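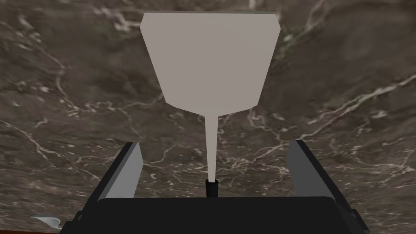

Figure 4. Simulated wrist view, fingers open, with the spatula handle between them.

4.2 Camera placement

We compared two camera setups in simulation. In the first, the policy saw only the head camera. In the second, it saw the head camera and both wrist cameras. The arms, the open-and-close grippers, and the Cada controller were the same in both cases. Each setup was trained on the same 900 demonstrations, recorded in February by Bethel Tekleab and Rami Kassab, and tested on 110 starting layouts that did not appear in training.

The task was to pick up a named kitchen tool from the counter. Tools with thin handles were the main source of trouble in our earlier tests with the Thevar controller, so we kept them in. A grasp was scored as good if the tool stayed between the fingers for the whole lift. The policy had 12 seconds per attempt. Attempts that ran over were scored as failures even when the fingers had already closed on the handle.

With the wrist cameras on, the policy made small sideways corrections just before closing. We saw very few of these with the head camera alone, where the arm tended to commit to a position early and keep it. The difference was largest for the spatula, which has a short handle and leaves little room for error along its length. 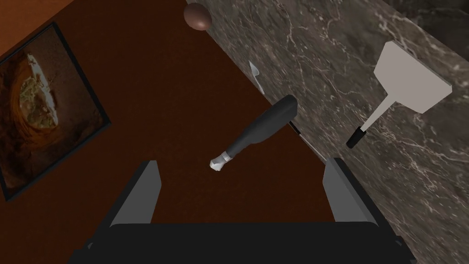

Figure 5. Left wrist view. The knife lies across the line between the wood and the marble, with the spatula to its right.

Tools that crossed from one surface to the other were harder for both setups. The knife was the worst of them. A black handle against dark wood gives the policy little contrast to work with, and the thin blade is easy to lose along the counter edge. Zoi Manolakis repeated these layouts with brighter lighting in the simulator. The wrist camera setup improved and the head camera setup did not change much.

The head camera has a different weakness. It moves with the upper body, and when the robot leans, the whole view tilts and the torso can block a good part of the work area. 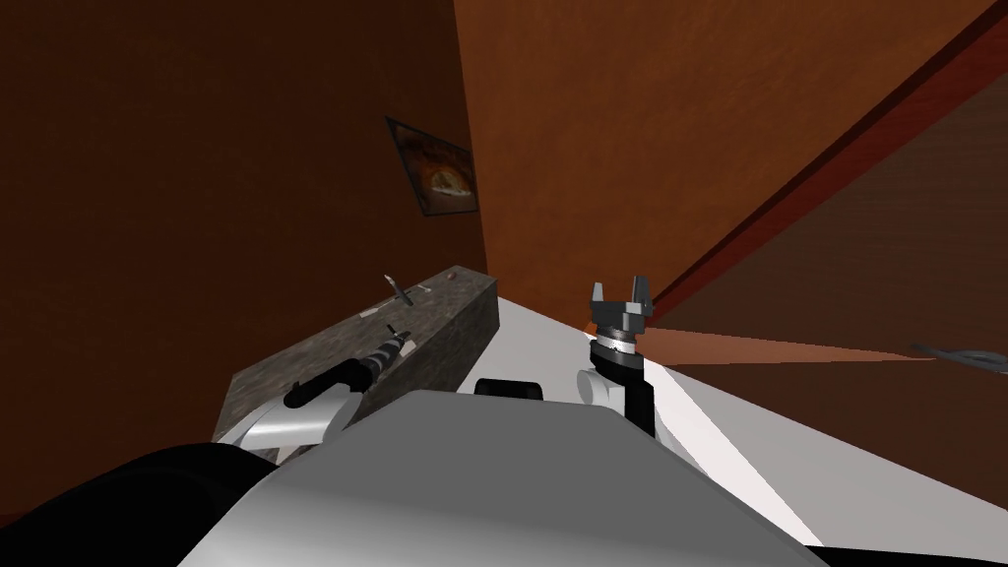

We did not correct for this tilt before passing images to the policy. Areti Tsolakis tried a version that rotated each image to level using the joint readings, but the rotation left blank corners and training became less stable. We dropped it and report only the uncorrected results.

Image size was held fixed across all cameras. A larger head image might close part of the gap for small tools, at the cost of a slower control loop. We leave that test to the hardware trials on the Piris arms, described in Section 5.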